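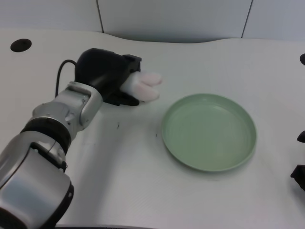
About Lostiditz

Lostiditz checks robot arms for people who are about to buy them, or who have bought them and wish they had asked more questions first. We don't sell arms and we don't take commission from anyone who does. Our customers are mostly small kitchens, laboratories and packing firms.

We started in January, four years ago, after a job at a canteen supplier called Hollis. They had been shown a table-clearing arm that picked up plates all day without a fault. We were asked to sign it off. On our second morning it closed on a plate rim, reported a good grip, lifted, and left the plate where it was. It then carried nothing across the table, opened over the stack and added one to its count. By lunchtime the count was 22 and the stack was 16 high.

The supplier told Hollis it was the plates. Then it was the lighting. Then it was a software setting that would be put right in the next release, which we were still waiting for when the contract ran out. We took the fingers off and found that the soft pads had worked loose on their backing. When they squeezed together with nothing between them, the slack gave the same reading as a thin plate rim. The arm had no other way of knowing whether it held anything.

A missed plate is a nuisance. What bothered us was the stop. The protective stop was set to trip on an unexpected load, and the load was worked out from that same grip reading. With the pads loose, the arm could push against a forearm and put it down to crockery. Elsie Catterall, who founded the company, put her own padded sleeve in the way to check, and got a bruise and a report out of it.

Hollis switched the arm off and went back to clearing by hand. They were right to.

How we work

We ask for the arm as it will be used, on the table it will be used on, with the things it will have to pick up. A demonstration video tells us that it worked at least once. We would like to see it fail, and see what it does next.

Our standard plate test is 157 grasps, with the pads inspected before and after. We compare what the arm says it did with what is on the table. Any difference goes on the first page of the report, including the ones we can't explain.

We don't issue a "safe" certificate. Customers ask for one and we say no. The report covers one machine in one place with one set of fingers, and if you change any of those it needs looking at again.

We have been wrong too. We passed a Cloltar gripper that later dropped its grip after a power dip, because we had never cut the power during a lift. We do now. The customer had their fee back.

Drurora, our own logging tool, is free to download. It is plain to look at and it has bugs, which are listed on its page.

Page last checked Wednesday, August 19, 2026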